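Lutcombe Home and Garden Help
Category: Outdoor Lighting — Wiring and Power

Question
Transformer capacity for an extended low-voltage path lighting run

Submitted by Kieran Penrose, October 4, 2023

I am seeking guidance on behalf of a small homeowners' association. The shared walkway between our parking area and the rear garden is lit by a low-voltage system installed by a previous contractor. The transformer is a Jovora unit mounted on the outside wall of the meeting room. We have approval to add a second branch of path lights along the garden beds, and I have been asked to confirm whether the existing equipment is suitable before any purchase is made.

The lights nearest the transformer are noticeably brighter than those at the far end. The contractor left no wiring plan. The new branch would extend a further 60 feet beyond the last existing fixture. My questions are as follows. Can the new branch be joined to the end of the present cable, or must it return to the transformer? Is the difference in brightness a sign that the transformer is already overloaded? Finally, is a permit normally required for work of this type?

Accepted answer
Submitted by Roland Hartley

The difference in brightness you describe is most often the result of voltage drop along the cable. It does not, by itself, show that the transformer is overloaded. An overloaded unit will more commonly shut itself off or trip its internal breaker.

Two separate matters should be checked. The first is total load. Add together the wattage of every fixture presently connected, then add the wattage of the proposed fixtures. The total should not exceed 80 percent of the rating printed on the transformer label. If the label is no longer legible, the manufacturer should be able to supply the rating from the model number.

The second matter is cable length and thickness. I would advise against joining the new branch to the end of the existing cable. The fixtures at that end are already receiving reduced voltage, and anything placed beyond them will receive less. A separate cable run directly from the transformer is the usual remedy. Where the distance is considerable, a heavier cable should be selected; please note that a lower gauge number indicates a thicker wire.

Measure the voltage at the first and last fixtures with all lights on, and record both readings. LED fixtures generally tolerate a wider range than the older halogen type, but the acceptable range is stated in the instructions for each product and those instructions should govern. 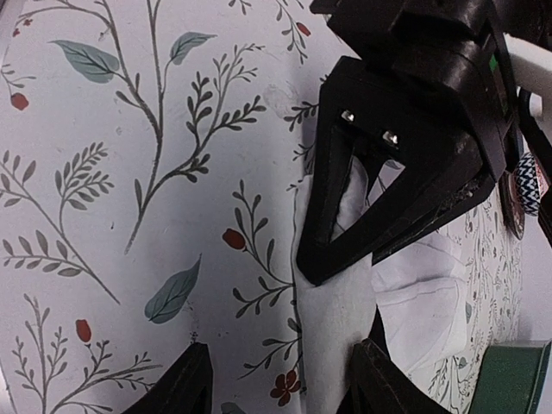 With regard to your final question, requirements differ from one jurisdiction to another. Many local offices do not ask for a permit for low-voltage landscape lighting that plugs into an existing outdoor receptacle. A new receptacle or a new line-voltage circuit is a different matter — it will usually call for both a permit and a licensed electrician. As the property is held in common, the association should also obtain written confirmation from its insurer.

Before any digging begins, the utility marking service must be contacted. This applies even to shallow trenches.

Second answer
Submitted by a member, Macedo

I agree with the above as to the separate cable. We completed a similar extension in March and kept the old run exactly as it was. Our transformer had more than one output terminal, and the higher tap was used for the longer cable. Check that yours has this feature. Do not use the higher tap on the short run, as the nearest lights may then receive too much voltage.

Kindly also inspect the connectors. Ours were badly corroded at 3 locations and replacing them improved the dim lights considerably.

Third answer
Submitted by a member, Irnent

Solar fixtures would avoid the wiring question altogether. They are not as bright.

Comment from Kieran Penrose

Thank you to all who replied. The label is legible and the rating is 800 watts, so total load does not appear to be the difficulty. I will arrange for the voltage readings and will recommend a separate cable to the board.

This question is closed to new answers.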